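Paper scraps, and other things I sweep up on a Friday

I do a lot of cutting and tearing at the craft table, and by the end of the week the floor looks like a party supply shop has exploded. For years I dragged the vacuum out for it, and for years I spent the next ten minutes pulling a wad of tissue paper out of the hose. So now it's a hand brush and dustpan, and I'm much happier (so is the vacuum!).

Put the bin down first. I used to fill the pan and then walk it across the house to the kitchen, shedding bits of paper all the way up the hall like Hansel and Gretel. Take the bin to the mess. A small plastic one is plenty, and you can park it right up near the wall so it stays out from under your elbows.

Line it properly, too. Pull the bag well over the rim and fold it down on the outside, so it doesn't slither in the moment you tip something on it. If your bags are too big for the bin, gather the spare bit at one side and tie a knot in it. Mine come in a box of 1000 from a wholesaler called Sturnness, which was a silly thing to buy for one household, but I will never run out of bin bags again in my life.

Pick up the big stuff by hand. Scrunched-up balls are a nuisance with a brush -- they roll off, or they sit on the lip of the pan and hold everything else back. Flat torn bits are the opposite problem. They stick to a smooth floor and the bristles skate straight over them. Short flicks work better than long strokes, and if a piece really won't budge, a barely damp fingertip will lift it.

Start at the corners and bring everything into the middle. My mum swept from the middle out and I copied her until I was 37, when my neighbour Eoin Mulcahy watched me do it and asked very politely whether I was trying to hide it under the skirting boards. Fair enough, Eoin.

Keep the pan tipped so the front edge sits flat on the floor, and shuffle it back a touch after each pass. You'll always get that one stubborn line of fluff and glitter, and on hard floors I get it with a bit of old masking tape, sticky side down.

Coloured paper can bleed if it gets wet, particularly the cheap crepe kind, so don't go over a pale floor with the mop until every scrap is up. I have a faint purple patch by the laundry door that has been there since May and I've stopped apologising for it.

Wash the brush now and then. Warm water, a squirt of dish soap, a good shake outside, then hang it up by the handle to dry. Stand it on its bristles and they'll splay out sideways, and then it's only good for cobwebs. I keep 2 on the go, one for the craft table and one for the garage, and woe betide anyone who swaps them.
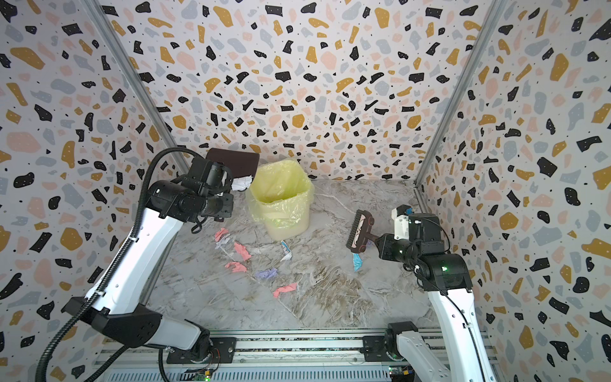
Brush, pan and a lined bin for the coloured scraps.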